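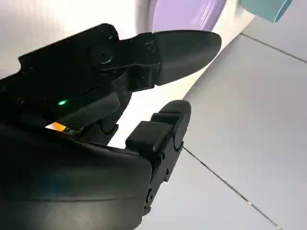 The Starnness, open and with nothing in it. Green light on, so we're in business!

November, late, kitchen light still on

Okay, day whatever-it-is of the trial and I finally have things to write down. My tea has gone cold twice tonight, so this will be messy.

First, the money, because it's been bugging me. Fluteo wants us to decide on the kit by the end of the month. That's the arm, the Starnness gripper, the little wrist camera and the software, all on one plan, and if we say no we box it up and they send somebody to get it. Dorin keeps saying "it's only a trial" in the voice he uses right before we buy something. He said it about the espresso machine too (which I love, so fine, point to Dorin).

I spent the whole morning on the fingers. The sales page calls them "adaptive," and I was ready to roll my eyes, but I do like them. They've got proper joints, and the long one has a smooth rounded tip that looks a bit like a bird's beak. The other is a stubby thing with ridges on it. I'd pictured two matching flat plates, like salad tongs, and I've been wondering all day if the mismatch is going to help us or drive me nuts. There's a bit of orange tucked in between the black panels, too, and I stared at it for ages wondering if it was a cable or tape. I wrote it down for my list of questions for Réka, who does support at Fluteo and answers emails at hours I find worrying.

The setup guide says 15 minutes. Ha! It was most of an hour, and I've done this kind of thing before. Two of the steps are in the wrong order, and the part about setting the grip force is on page 7, after the part where you've already tried to grip something. Whoever wrote it knows the machine so well they can't remember not knowing it. I've done the same with recipes.

Then the bread roll. I'd been looking forward to this one all week, because soft stuff is the whole reason we asked for a trial. Boxes I can get done by anybody. If it can't take hold of something round and lumpy by one end, we have no business paying for it, and I told Dorin that at breakfast and he told me I was being dramatic.

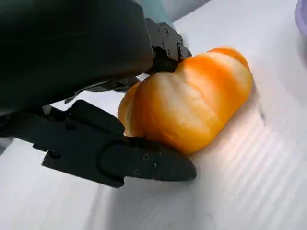
Got it by one end. Come on, little guy.

I took that grip from the left side on purpose, with the rest of the roll sticking out past the fingers, because it's the meanest way to pick anything up and I wanted to be mean. I had my nose practically on the screen watching where the upper finger pushed on the crust. I kept making a little noise every time I changed the force, and Dorin asked from the other room if I was all right.

My notes for the afternoon, before I lose the napkin they're on: out of some 15 tries I'd call most of them good, and 2 I'd call embarrassing. The embarrassing ones were both mine, I think – I'd typed the force in the wrong box. The software lets you do that without a peep, and it really shouldn't. That's going in the email to Réka as well, in capital letters.

What I like so far: the camera being right there at the wrist, so I see what the fingers see. I thought I'd miss having a view from above and I haven't, much. When you get in close, though, the gripper fills up half the picture, and I end up tilting my head like a confused dog trying to see around it.

What I don't like: the fan noise, the guide, the price of spare fingertips (I looked it up and had to go for a walk). Also the app logs me out whenever I go to get a snack.

Aurel called after dinner. His place had the Evov one last spring and sent it back, and he wanted to know if ours was any better. I said ask me in a week. He said that's what he told people too, and then he talked about his knee for a long time.

So I don't know. If I had to sign tonight I'd probably ask for the shorter plan and a discount on tips. Dorin would sign the long one with his eyes closed. Tomorrow I want to try the same grip from the other end, then something squashier, maybe one of the buns from Văduva if they haven't sold out by the time I'm dressed.

Must remember to charge the tablet. And buy napkins.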